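Up at six, grey and mild, with a bit of drizzle on the kitchen window. Porridge, then the usual hunt for my other glove. I caught the early bus through Grundlow and had a seat the whole way, so I read eleven pages of the library book and still don't care who took the necklace.

The letter from Naidoo came yesterday evening and I took it with me to read properly. They have moved the boiler service again. I shall have to ring them, and I am putting that off until after lunch tomorrow. The bill is 600 all in, which I had budgeted for, though I would sooner have spent it on the back bedroom carpet.

The main thing today was the clear plastic tray. We had it out on the long white table with plenty of space left round it, and it went lengthways, the far end pointing up the table. It is a plain thing, a rounded oblong with a bit of yellow along the edges and a stronger yellow at the near end. I like it better than the solid ones because you can see what is in it without getting up. The trouble is the shine. With the lights on overhead you get white streaks all over the plastic, and from my side I kept having to tilt my head to see where the edge was.
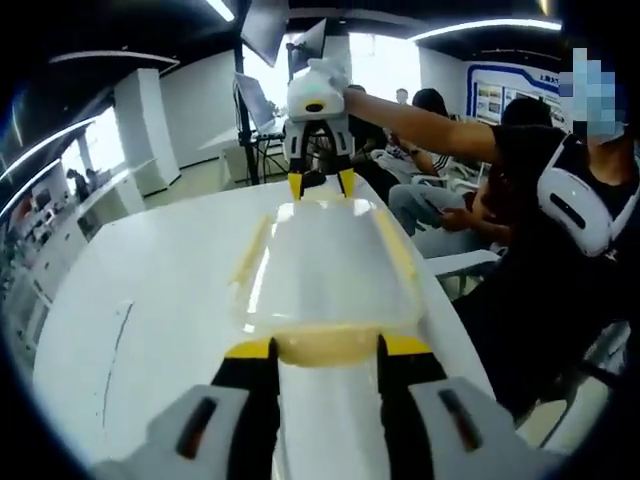
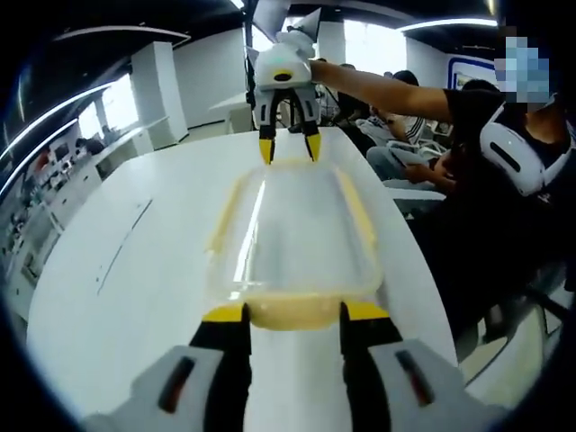 One of us at each end is the way to do it with a tray. I have thought so since the move, when I carried the cutlery drawer down the stairs on my own and had forks all over the hall. A long thin thing wants to swing if you only have hold of one end.

My feet were cold by the middle of the afternoon and I had two cups of tea, one of them too strong. Somebody had left shortbread out. I had one piece and wrapped another for the bus – it was in crumbs by the time I got to it.

I have been thinking about the cupboard under the stairs. It is all carrier bags and odd lids in there, and I can never find the fuse wire. Three or four clear trays on the shelf would sort it out. Sisport had some in the spring sale but they were too deep, and the Plura ones I saw in town had handles that stuck out at the sides. I will measure the shelf at the weekend and write the size on the back of this book so that I have it with me.

Walked home from the stop because the rain had gone off. 3000 steps on the counter by the front door, which is not much, but my knee was all right on the hill. Soup and toast for tea, and the last of the cheese. Put the bins out. Still need stamps, and a new bulb for the landing.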